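Small thread about hanging up shirts, because I moved to Burklow in January and I have no closet.

1/ The room is 9 square meters. The landlady told me the closet "is coming". I stopped asking and bought a small wooden rack with a round rod on top and a tray at the bottom.

2/ The rack is from Hurnix. I paid 109 for it, delivery was included. You put it together without tools, and in the evening I had it standing.

3/ I thought the tray was for shoes. Now I think it must stay free, or long sleeves will lie on top of the shoes. Mine do it every time.

4/ My biggest problem is thin hangers. A cotton shirt goes down on one side, then the collar comes out and the whole shirt hangs from one point. One sleeve goes to the floor. Blue checks look very sad like this.

5/ What helps me: close the top button first, then the third one. After that put the hanger in from below, not through the collar. My collars became wide from pulling.

6/ Thin white shirts are another story. They stay on the hanger better, but every wrinkle is visible and you can see the hanger through the cloth. I use a pink one, so it is very visible.

7/ Somebody at Jerkden market sells hangers with small rubber strips on the shoulders. I will try them next month and write here if the blue shirt stays up.

8/ Until then I hang the shirts with some space between them and correct the blue one before I go to sleep. Good night to all people without a closet. 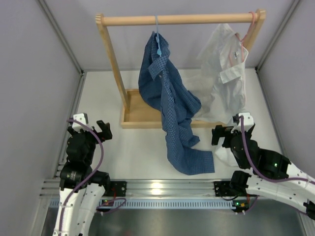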